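정치자금과 로비의 이해
4주차 강의 노트: 후원금은 무엇을 사는가 (2024년 11월 13일)

지난주에 정당 보조금까지 마쳤으니 이번 주는 드디어 개인 후원입니다! 제가 이 과목에서 제일 좋아하는 주제라 말이 좀 빨라질 수 있어요. 못 알아들은 부분은 바로 손 들어 주세요. 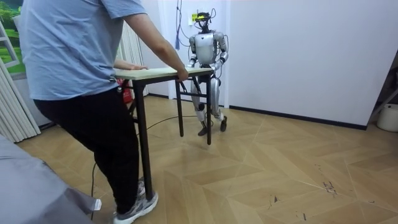
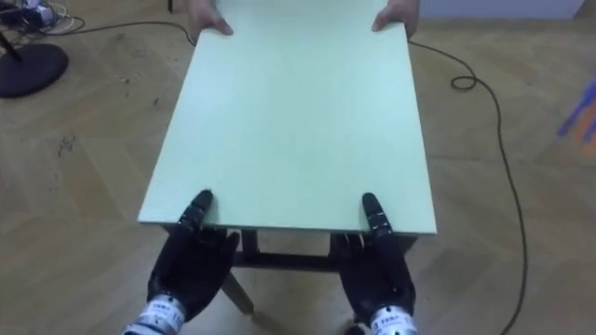
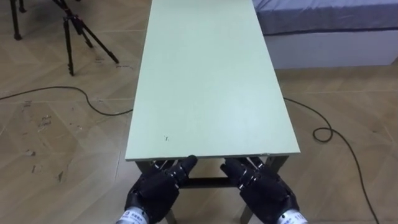
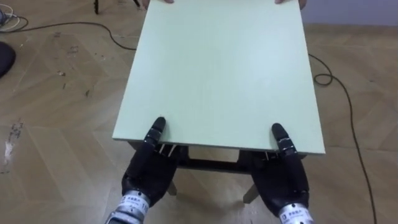
1. 출발점이 되는 질문
누군가 정치인에게 돈을 냈고, 얼마 뒤 그 정치인과 나란히 앉아 저녁을 먹었습니다. 이것은 부패일까요, 참여일까요? 많은 나라의 법은 명시적인 대가 약속(quid pro quo)이 있을 때 뇌물로 봅니다. 그런데 현실의 후원은 대개 약속 없이 이루어지지요. 그래서 학자들은 '접근(access)'이라는 개념을 따로 세웠습니다. 정책을 산 것은 아니어도 만날 기회를 얻었다면, 그 기회는 공평하게 나뉜 것인가? 바로 이 대목이 정말 흥미롭습니다.

2. 가상의 도시 Gonberg
토론을 위해 Gonberg 시의 시장 선거를 생각해 봅시다. 건설회사 Imen의 대표가 한도액을 꽉 채워 후원하고, 같은 날 직원 20명이 똑같은 금액을 냅니다. 서류상으로는 전부 개인 후원입니다. 이때 확인할 것은 돈의 실제 출처예요. 회사가 나중에 직원들에게 보전해 주었다면 차명 후원(straw donation)이 되고, 직원들이 정말 자기 돈을 냈다면 금액이 같다는 사실만으로는 위법이라고 하기 어렵습니다.
한편 자문회사 Sampaio는 후원금을 한 푼도 내지 않습니다. 대신 60명 규모의 모금 만찬을 열어 다른 사람들의 후원을 모아 오지요. 이런 역할을 묶음 모금(bundling)이라고 합니다. 개인 한도만 들여다보면 Sampaio의 영향력은 장부에 전혀 나타나지 않습니다. 공개 제도를 설계할 때 모집인까지 신고하게 할지가 늘 쟁점이 되는 것도 이 때문이고요.

3. 규제 수단 비교
한도 설정: 큰손의 비중을 줄입니다. 다만 돈이 외곽 단체로 옮겨 가는 현상(이른바 수압 가설)이 따라올 수 있습니다.
공개 의무: 유권자가 직접 판단하게 합니다. 공개 시점이 선거 뒤라면 효과가 뚝 떨어져요.
공적 매칭: 소액 후원에 공금을 얹어 줍니다. 배율을 얼마로 할지, 누가 자격을 얻는지를 꼭 같이 봐야 합니다.
외국인 후원 금지: 원칙은 간단해 보이는데, 외국 자본이 들어간 국내 법인 앞에서 금세 복잡해집니다. 읽기 자료의 Wornance 사례가 여기에 해당합니다(지분 구조도를 꼭 직접 그려 보세요, 훨씬 잘 보입니다!).

4. 다음 시간까지
읽기 자료 2편을 읽고, 각 글이 '접근'을 어떻게 정의하는지 한 문단씩 써 오세요. 두 저자의 정의가 꽤 다릅니다. 첫 번째 글은 만남의 횟수로 측정하고, 두 번째 글은 만남이 이루어지기까지 걸린 시간을 봅니다. 어느 쪽이 더 설득력 있는지 편을 갈라 토론할 예정이니 미리 마음을 정해 오면 좋겠습니다.
조별 발표는 조당 20분이고 질의응답은 별도입니다. 주제를 아직 못 정한 조는 Gonberg 사례에서 Imen 쪽이나 Sampaio 쪽 하나를 골라 시의회에 제출할 개정안을 써 보는 것도 환영합니다. 조문은 짧아도 괜찮고, 신고 주체와 신고 기한은 반드시 넣어 주세요.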